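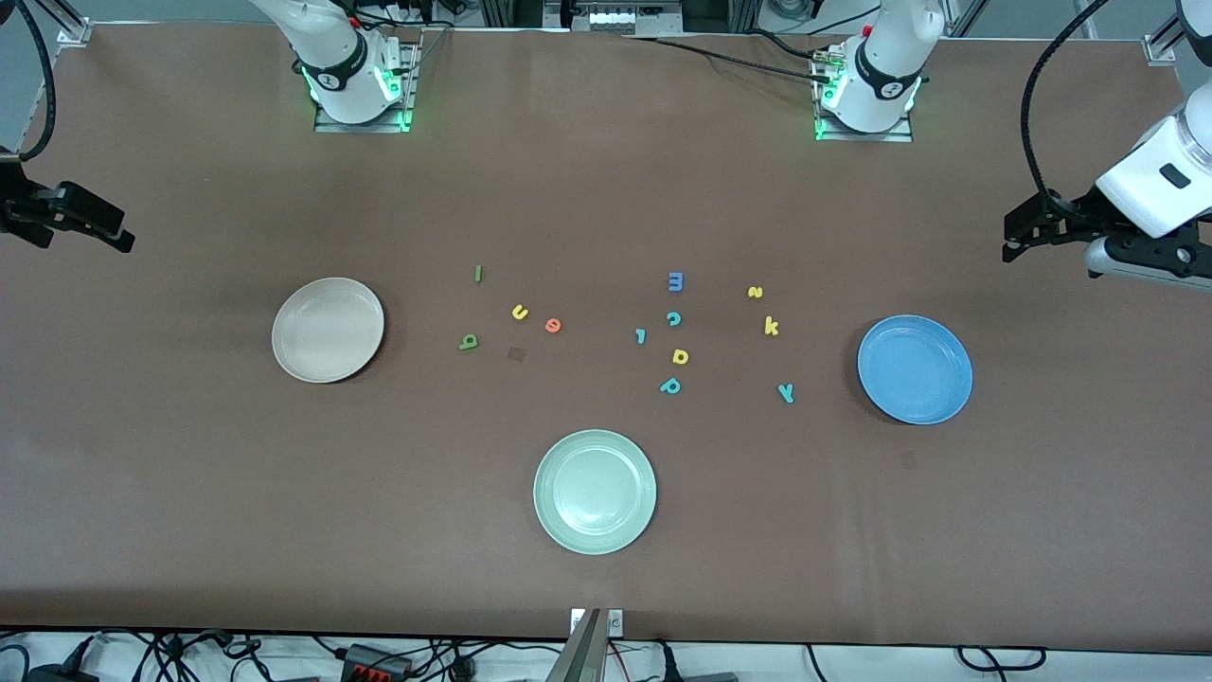 I'd been bugging Tarora for a visit since May, mostly because I wanted to know who rents a two-armed robot station by the month. Preschool toy companies, it seems! And a college lab, and a guy who sorts buttons.

The product lead met me at the door with coffee (terrible, she warned me, and she was right) and we talked next to the bench for most of the morning. The kit is called Harkonus. You get the table, both arms, the grippers and the software, and someone comes out to bolt it all down.

"People ask for the hard stuff first," she told me. "They want it to fold a fitted sheet. I say, let's put some foam letters on plates and see how you feel after that."

I asked why letters. "They're light, they're flat, and they land any which way. A gripper that can pick up a lowercase l lying on cloth is doing pretty well."

How well? She said their last long run was 2803 picks and 94 percent of them went fine. The misses were mainly thin letters, and she'd like that number to be better before the Swanson warehouse trial.

Setup takes 2 days, training for your staff is another one, and the lease runs 5 months minimum, which I thought was kind of long. She didn't love me saying so. "Month one is all learning. If you quit then, you've paid for the boring part."

And the cables? I had to ask, I'm a tidy person. She laughed. "Tirnau makes a nice cable tray. It's extra."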